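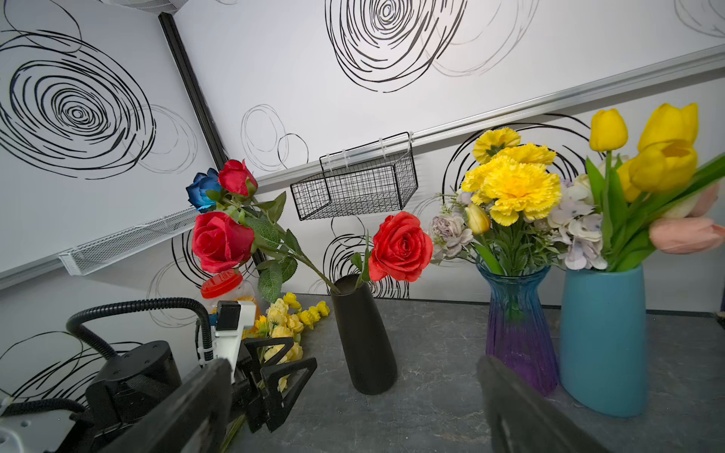
Irkby Hedgerow Names

A word list of local plant names from the Irkby valley, collected by people who walk there and love it.

What you get

There are 399 entries in the first release, covering wild flowers, shrubs, climbers and a handful of grasses. Each entry gives the name as it was said to us, the usual English name, the Latin name where we are sure of it, and the part of the valley where the speaker grew up. Many plants have several names, and some names belong to several plants – "milkmaid" alone turns up for three different flowers, which made for a very lively evening!

Files

names.csv – the main list, one name per row
places.csv – the 20 parishes and farms used in the place column
notes.txt – longer remarks, rhymes and bits of weather lore that wouldn't fit in a cell

Columns in names.csv

local_name: spelled as the speaker preferred, or as we heard it
common_name: blank if we couldn't settle on one
latin_name: species where known, otherwise genus
place: matches places.csv
said_by: a speaker number, never a person's name
sure: yes, partly or no

How it was made

Carys Prydderch and Mesfin Gidey did most of the talking and listening, usually on foot with a field guide in one pocket. Wubit Tamiru checked the Latin, and Linnea Backlund typed up 209 of the entries from old notebooks lent to us by families in Biltgate (the handwriting is gorgeous and nearly impossible).

Known gaps

Spring flowers are very well covered. Ferns and mosses are hardly there at all. The upper end of the valley is thin too, and we would love more names from Flenau way. A few spellings still differ between names.csv and notes.txt – trust names.csv.

Using it

Free to copy, print, teach from or turn into a quiz, as long as you mention the list by name. Please keep the "sure" column if you pass it on.

Changes

September 29, 2023: first release. Bramble and dog rose entries split up after Mesfin found we had muddled them.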